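Last touched 3 Apr 2021. If you are looking for the tidy version, so are we.

# Rultstead rain diaries

Transcribed rainfall readings from two back gardens, one in Rultstead and one in Tovton, copied out of paper notebooks by Danilo Galang and checked by Maricel Navarro. Checking means she read his typing against the page and wrote "really?" in the margin where needed. All the margins have been kept.
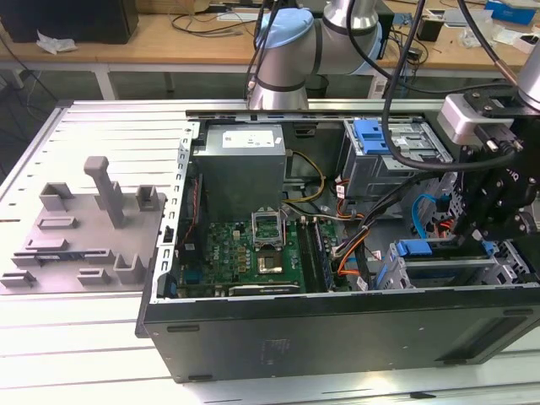 There are 473 rows in `readings.csv`. Of these, 384 have a number you can use. The rest say things like "wet", "very wet" and, through one whole fortnight in April, "as before".

## Columns

| column | meaning |
|---|---|
| `site` | `rult` or `tov` |
| `day` | day as written in the notebook, which skips |
| `mm` | rainfall in millimetres, blank if the diarist was in a mood |
| `gauge` | `omach` or `sebastian` |
| `notes` | everything else |

The Omach is a plain plastic gauge with a scale up the side. Sebastian is a jam jar with a ruler taped to it. It was given a name early on and has been treated as an instrument ever since. It reads high, and worse after a slug has been in. 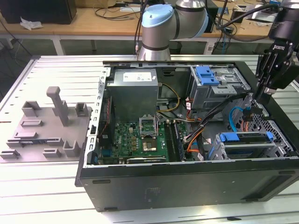 **Can I compare the two gardens directly?**

Only for days when both used the Omach. Filter on `gauge` first, and expect to be left with 12 days per notebook at best.

## Known problems

- Tovton was emptied at breakfast and Rultstead at teatime, so the same storm can land on two different days.
- Snow was measured by melting it in a saucepan. Some of it was left on the hob.
- Two pages are stuck together. We have decided they were dry.
- Anything over 200 mm is a missing decimal point. We have left these in, as Danilo wanted to see who would notice.

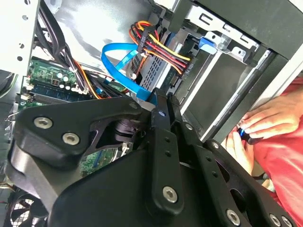
The `notes` column is where most people give up. It holds wind, frost, the price of seed potatoes and one long argument about a hedge, all in the order they occurred to the writer. Maricel tried splitting it into proper fields and got as far as wind. Finding the weather in there is like looking for one lead in an open desktop tower, with the cables, drive bays and circuit boards all packed in together. Search for whole words, and search for "drizzel" as well.

## Using it

Fine for teaching, for practising on untidy dates, and for settling small bets about Rultstead. Please don't plan a drain with it.
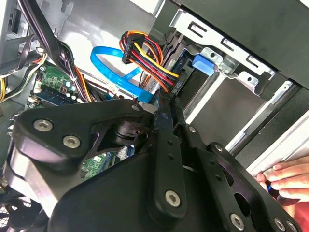
*Fig. 4. Gripper and open desktop case.*

## Corrections

Send the row number and what you think it should say. If it concerns Sebastian, say so at the top and Danilo will deal with it himself. Spelling in `notes` stays as found, including the hedge.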